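Home Composting and Household Waste
Session 5: Sorting Before You Throw

Welcome back, everybody, and thank you for all the kitchen tallies you sent in over the week. I read every one of them with my coffee (some of you eat a truly heroic number of oranges!) and I'll hand them back at the break.

Tonight we leave the compost pile alone for a while and talk about the step before it, the moment when something is in your hand and you have to decide where it goes. Most of the trouble we saw in Session 4 – the slimy layer, the fruit flies, the produce stickers that never break down – started right there at the kitchen counter.

Small wooden things come up every year. Plain, untreated chopsticks and skewers can go in the compost, but they take their sweet time, so snap them into short pieces first. Anything painted or lacquered goes in the trash, and so do skewers soaked in meat grease if your pile runs cool like mine does.

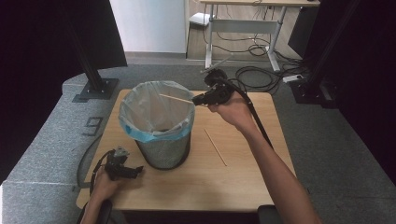

Liners and bags

A plastic liner is fine for the trash, and please keep it out of the compost, even when the box says something hopeful about being green. Look for the word "compostable," and then check whether it means a home pile or an industrial one, which runs a good deal hotter than anything in our backyards. I line my own scrap pail with a sheet of newspaper and dump the whole soggy bundle in together.

For next time

Read pages 115 to 121 in the Imai booklet, the chapter on browns and greens. Masanobu Imai writes mostly for apartment balconies, but his mixing table works just as well for a big yard. Bring one item from home you couldn't place, washed if it needs it, and we'll sort them out together. The worm bins come in September, so start saving your cardboard now.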